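Drevgate Course in Household Order
Unit 2: The Shared Table
Notes by Odette Texier, revised Nov 17, 2024

Where we left off

Last session was all drawers. Drawers are forgiving, because you can push them shut. A tabletop is much more fun to work with, and much harder, because it has to hold things and stay usable at the same time. I love this unit and I hope it shows.

Bring your floor plan of one table you use every day. If you missed the September intake and don't have a plan yet, draw one in pencil before class. The long edges matter most, so mark which one people sit at and which one faces a wall, a window or a curtain.

Three zones

We use the same three words all term, so please learn them now.

Back row: the strip along the far edge. Storage boxes, trays, anything that stands up by itself and is reached for now and then.

Middle: the working area. One thing at a time if you can bear it, two if they belong together.

Front edge: the strip nearest you. Sleeves and elbows pass over it constantly. Long things left here with an end past the edge are the ones that get knocked to the floor.

Kanagaratnam (course reader, chapter 2) calls the back row "the shelf you forgot you had," and I think that's a lovely way to see it. Most tables in our homework set had a back row already. People just hadn't noticed it was one, so it filled up by accident.

What the back row is good at

Trays! A shallow tray with sections is the most useful thing you can put back there. Sponges, erasers and small blocks all drift if you let them, and a tray gives them an edge to stop against. Pick a pale one – you'll see crumbs and know when to rinse it.

Boxes with latches give you a second level. A roll of tape sits happily on a lid. So does a pincushion. Don't put anything up there that you'd need to move every time you open the box, or you'll stop opening the box.

Soft packaging is the tricky part. A clear bag doesn't have a shape of its own, so it leans on its neighbors and takes up more width each week. Put it between two firm things or fold the top down and clip it. Bags and cups with liquid go toward the back and away from paper and cardboard.

Bottles that lie on their side need a stop. Stand them up if the base allows, and check the cap first either way.

Round things and long things

Students always laugh at this part of the course, and then they go home and it's the part they use.

A ball in the middle of a table is fine for as long as you're using it. Once you're done it needs a ring, a bowl or a tray with a lip. A flat disc is easier, since it stays put, but it slides if you stack it on paper.

Long things (handles, rods, rolling pins, rulers) want to lie parallel to the front edge, well inside it. If one end is capped or collared, the piece rests at a slight angle and may roll in a curve. Try it with a rolling pin and a rubber band around one end. It's very satisfying to watch!

Cords and cables: lead them off the side, never across the front.

The homework log

The class log now stands at 1,322 objects from 358 tables, all entered by hand on the Wuneo sheets. Thank you, truly, to everyone who kept going past the boring ones. When you fill in yours:

– write the object, then its zone, then whether it stands, lies or leans
– use plain color words (blue, pale blue, yellow)
– if you don't know what a thing is, write its shape
– leave the "last used" column blank unless you were there

Give yourself roughly 100 minutes for a full table, longer if there are craft supplies on it.

Table study for discussion

Look for the zones first, then for anything that stands, lies or leans. We'll compare notes in pairs and then move over to the Fastunness exercise on page 2 of your packet. 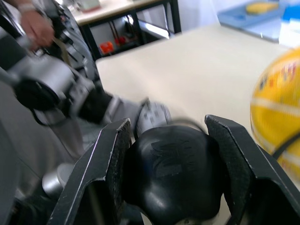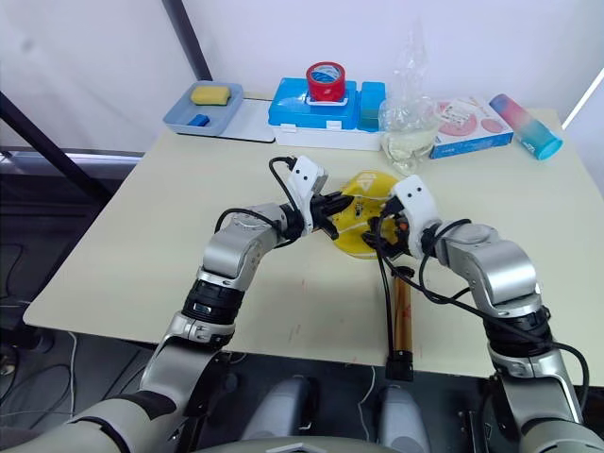
Back row with the gray-blue tray, the blue box and the clear bag. Brown rod at the front edge, its black-capped end just past it.

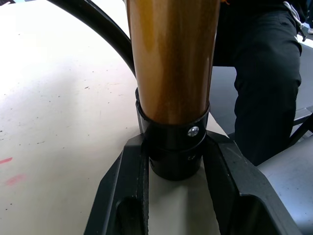 Collar on the amber cylinder, close up.

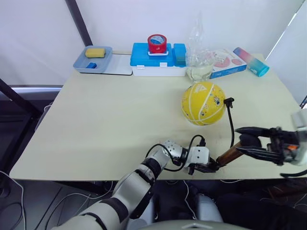
How much of a table should the back row take up?

A quarter of the depth is a good starting point. On a narrow table go down to a fifth, and move the tallest box to a shelf so the middle stays wide enough to work in.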